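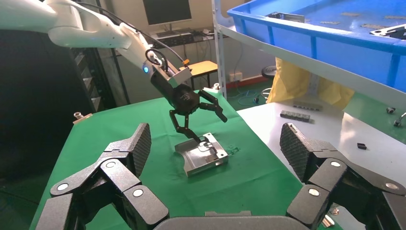 The green cloth, doing its job under one of the brackets.

Okay, so I promised a few of you I'd write up the bench, and then September got away from me completely. Let's talk about sheet metal and how I finally stopped losing the small stuff!

If you're new, I spend a good part of my week with stamped brackets. They're thin bent steel with flanges, cutouts and little holes, the kind of part you never think about until you're the person who has to sort and check them. I've handled more than 2,000 of them by now and I still like them, which my sister finds hard to believe. I love a nice crisp flange. I can't help it.

The cloth was the first change and it's the one I'd fight for. I used to put everything straight down on the white tabletop, and for two years I drove myself nuts. Silver on white under overhead light is just glare. You pick up a part, turn it over, put it down, and the edge disappears on you. Mahtab Rezaei (hi Mahtab, I know you read these) told me to try a green cover, so I bought a length of plain green cloth, washed it twice to get the fuzz off, and draped it over the work side. What a difference. Every hole and notch jumps right out, and parts don't skate away when you nudge them. It's also so much quieter! I hadn't realized how much of my headache by 4 p.m. was just clink, clink, clink.

I did leave part of the white top bare, over on the right. That's where the connector blocks live, black ones in a row and gray ones behind them. They show up fine against white and I like having them lined up where I can grab one without looking. I tried putting them on the cloth for a week and hated it. They kept tipping over in the wrinkles.

Which brings me to the wrinkles. Yes, the cloth bunches. Yes, I've tried clips. I had four Grabner clips on it over the summer and kept catching my sleeve on them, so now I'm down to one binder clip at the front of the white top and I just tug the cloth flat every morning and again after lunch. If somebody has a better trick, please tell me. Miroslava Tymoshchuk swears by double-sided tape along the back edge, and I may give in before winter.

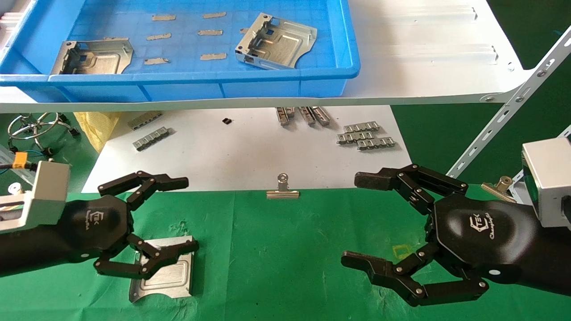 The blue tray was the other big change. I wanted something with a grid in the bottom and a good thick rim I could get my fingers under, and I went through a couple of duds before this one. The Fasow tray I bought first was too shallow, and the Drovo one smelled like a shower curtain for a month. This one sits up on the white shelf behind the cloth, so it's in easy reach and I'm not knocking it with my elbows. Brackets go toward the ends and the little flat strips go in between, in rows. Well, rows-ish. I straighten them when I walk past.

The strips were what I used to lose, by the way. They're flat and small, and they stick to the bottom of a coffee mug if there's the slightest ring of damp under it. I found one in my kitchen once. Having them in the same tray as the brackets means I notice when one's wandered off.

My only rule is that one bracket comes down onto the cloth at a time, flat, and the rest stay up in the tray. I used to spread out 6 or 7 and feel very productive, then forget which ones I'd looked at and start all over. Setting up this way takes me maybe a minute longer and I've quit redoing work.

Next on my list is the black unit on the left, and I'm dreading it. I've set aside 30 dollars for drawer dividers and I'm looking at the Cernholm ones, if anybody's tried them. Do the small ones slide around? Leave me a comment before I order!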